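Why randomize the head camera tilt when training in simulation?

Posted in Sim-to-Real by hodex_user4, July 14, 2021

I'm trying to reproduce the Windness result on clearing kitchen counters with a two-armed robot. The method section says that the camera pose, wall colors and object layout are all changed for every training episode. I get the colors and the layout. I don't get the camera. Our real robot has a fixed head mount, so the view is never off by more than a degree or two. When I turn the camera change on, training gets a lot slower and success in sim drops. Is it worth keeping? I'm using 2000 episodes and the Hodex simulator, default settings otherwise.

sutside

Keep it. The mount may be fixed but the calibration isn't perfect, and the neck sags a little when both arms are stretched out. A policy trained on one exact view learns where things are in pixels and falls apart when the view shifts.

What you can do is start small. We train the first 200 episodes with no camera change, then widen the range in 6 steps. Success in sim still ends up lower than with a fixed camera. On our real robot it was clearly better. Compare the two on hardware before you decide, the sim score alone won't tell you.

Also check that you change the pose once per episode and not on every step. I made that mistake and it looked just like what you describe.

grayling_b

just turn it off if your camera doesn't move. worked fine for me

ferraro_lab

I agree with the first answer. One more thing to look at is how much roll you allow. The Hodex default is very wide. A render from our own runs with the default range is below, seed 2063. The room leans a long way over, and both arms are in view along with the counter. I would cut the roll range well down for a fixed mount and leave the small shifts in position alone.

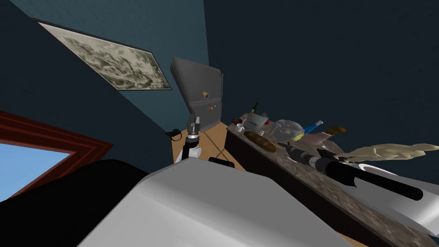 Head camera view in simulation, default roll range. Left arm toward the refrigerator, right arm across the counter.

If you log a few of these at the start of training you can see quickly whether the range makes sense for your robot. Look at the objects too. In ours there is a beige crumpled thing floating near the right arm, and a small black handle-shaped object hovering by the wall. Check the spawn heights before you blame the camera for the lower score.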